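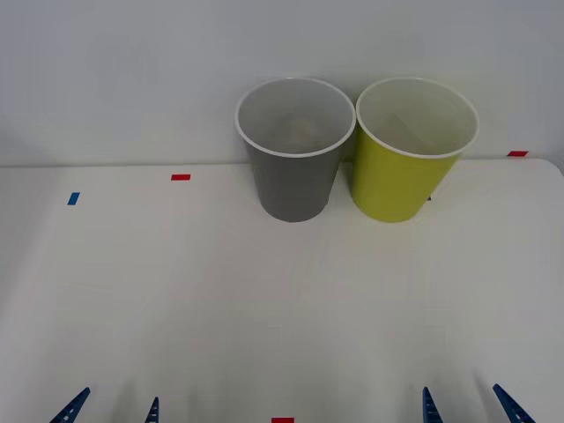 Replacing the tap water routine at Pullengate

06/06/2023

The house at Pullengate runs on tank water and has done since before we bought it. Rain comes off the roof, through a leaf screen, into a first flush diverter and then the main tank. From there a pressure pump pushes it through a sediment cartridge and a carbon cartridge to the kitchen. I have been meaning to write up the filtration side for a while, mostly so I have a record of what I changed and in what order.

The original setup had a single housing with a pleated sediment cartridge. It removed grit and did nothing for taste. In a dry spell the water picked up a flat, slightly leafy flavour that came through in everything except coffee. My first guess was the tank. I had it inspected, and the sludge layer was thinner than expected, well under the outlet. The second guess was the pipework between the pump and the house, which is the same grey poly line the previous owner laid. I ruled that out by drawing water at the pump and again at the kitchen. They tasted the same.

What remained was organic matter getting past the gutters. The first flush diverter was undersized for the roof. It held 32 litres, and the usual rule of thumb for a roof with overhanging trees asks for a good deal more than that. Uwe Harms, who did the plumbing on the shed, had said as much two years ago and I had written it down and ignored it.

Changes, in order:

Extended the diverter chamber with another length of 90 mm pipe and a coupling. No new valve needed. The ball seat was worn so I replaced it while the assembly was apart.

Cleaned the slow-release outlet. It was half blocked with fine silt, so the chamber was not draining fully between showers and the next dirty flow went straight past it. I suspect this was most of the problem.

Added a second housing after the first, for a carbon block. The bracket is a Tisby double, which came with screws too short for weatherboard. I used my own.

Fitted a pressure gauge on either side of the pair. This cost very little and has been the most useful part of the job. Before that I was changing cartridges by the calendar. Now I change them when the difference between the two gauges climbs past 70 kPa.

The carbon block I settled on is the Ordale, after trying the Yoon for one season. The Yoon did a slightly better job on taste but dropped the flow enough that the shower and the kitchen tap could not be used together. Our pump is small. With a bigger pump I would probably have stayed with it.

A note on flushing. A new carbon block sheds black fines when it is first wetted. The instructions say to run it for a few minutes. I ran this one until a white bucket showed nothing on the bottom, which took longer, and put the discard on the lemon tree. Do this before reconnecting anything with a fine mesh in it. I learned that on the ice maker.

Two things I did not do. I did not add UV treatment. Panagiotis Đorđević has it on his place further up the road and argues for it every time the subject comes up, and on paper he is right, because neither sediment nor carbon filtration should be treated as disinfection. We boil what we drink for the time being and I have left 12 cm of clear wall beside the housings for the UV unit, plus a power point. I also did not repaint the gutters, which need it.

The other item outstanding is the tank outlet itself. It draws from near the floor, where the settled material is. A floating intake would take water from just below the surface and should extend the life of the sediment cartridge. The fitting is cheap but the tank has to be drawn down to install it, and I am not prepared to do that going into a dry period. It will wait for a month when the forecast is better.

Readings since the work was finished in May: 8 kPa across the pair with new cartridges, climbing slowly, with one small jump after the big westerly brought half the neighbour's tree down onto our roof. The leaf screen needed clearing by hand after that. Taste is neutral at the kitchen and unchanged at the laundry, which is plumbed ahead of the filters and always will be.

Part numbers for the diverter fittings are written inside the lid of the pump box.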